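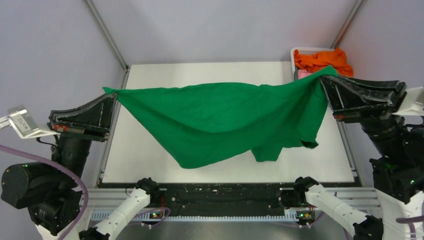
4.3 Handing over garment folding to the station

Shifts at the Andport site that used to fold by hand now run the Warkik four-arm station, and the operator's job changes from folding to feeding, checking and clearing. This section covers the change for one station and one operator. The two black grippers hold a garment by opposite ends above the white tabletop, and the cloth sags toward the table between them. A sag of this kind is normal for soft knits and does not call for a stop. Wrinkles in the held fabric are also not a fault condition.

Before the shift

1. Log in to the Birorgate panel with your own badge. Do not work under the previous operator's login. Stop records are kept by badge and are used for scheduling breaks.

2. Check that the tabletop is clear except for the supply basket. The basket belongs in the back right corner.

3. Inspect the gripper jaws. Light scuff marks on the black surface are acceptable. Report chips, burrs or a loose tip on form 419.

4. Look along both cable runs. A cable that crosses the path of an arm must be secured before power is applied.

5. Set the arm speed to 40 percent for the first batch. Raise it only after the first batch has passed the check in step 8.

CAUTION: Keep hands and sleeves outside the enclosure while the arms are enabled. A held garment may be released without warning after a power loss.

During the shift

6. Fill the basket with one garment type at a time. Mixed loads are the most common cause of code 1542 (edge not found).

7. If code 1542 appears, wait for the arms to park, press HOLD, and straighten the garment by hand. Press RESUME after you have stepped back to the yellow line.

8. Take the first folded garment of each batch to the check table and compare it with the fold card. Enter PASS or REWORK on the panel.

9. Rework is folded by hand. It is not fed to the station a second time.

NOTE: The batch counter stops at 900 and must be reset by the shift lead – operators do not have access to this screen.

Changes to duties

Hand folding stays at the rework bench, and every operator rotates through it so that the skill is kept up. The rotation is posted on Tuesday for the following week. Nobody is assigned to station feeding for a full shift; the work is light but repetitive, and the standing time is longer than it was at the folding benches.

Operators are not measured against the station's output. The panel shows a target line for maintenance planning only. Questions about how stop records are used go to Vasilică Oprea, who also handles requests to change the rotation.

Training is one shift alongside a signed-off operator, then one shift alone with the lead on the floor. Staff coming over from the Ursu line must complete both, as the stop and resume sequence is different there.

End of shift

10. Let the current garment finish. Press PARK and wait for the panel to show ARMS OFF.

11. Empty the basket, wipe the tabletop with a dry cloth, and log out.

For jaw replacement, see section 6.1.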